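Lumenta Grakance Touring Wagon: Long-Term Review

The Grakance is the first wagon Lumenta has offered to private buyers, and it enters a segment that most manufacturers have left to sport utility vehicles. Our test department received the car in April and has used it as daily transport between the Zareston and Urnberg offices, with two longer highway journeys included.

Ride quality is the strongest part of the package. The standard suspension absorbs broken city pavement well, and body movement remains controlled at highway speed. Steering is light and accurate, although it gives little information about the road surface. Drivers who enjoy mountain routes may find the car somewhat remote.

The cabin is quiet and the front seats are well shaped. Cargo volume is 498 liters with the rear seats raised, and the load floor is flat. Rear legroom is adequate for adults. The climate controls are operated through the central screen, an arrangement that our drivers disliked from the first week and continue to dislike. 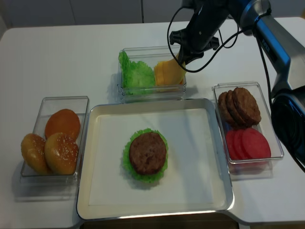
Fuel economy suffered in city traffic and recovered on the highway. The 62-liter tank allows long distances between stops. One fault was recorded during the test, a rear door seal that whistled in crosswinds, and the dealer in Urnberg replaced it under warranty.

The Grakance is recommended to buyers who place comfort first. The optional sport package firms the ride and adds little else, and we advise against it.

Comments

wagonfan14: Did the whistle come back after the new seal? Mine started again on the driver's side.

Northlane: Agree on the screen. Two taps to change fan speed is too many.

pkdrives: Would like to see towing covered in the next update.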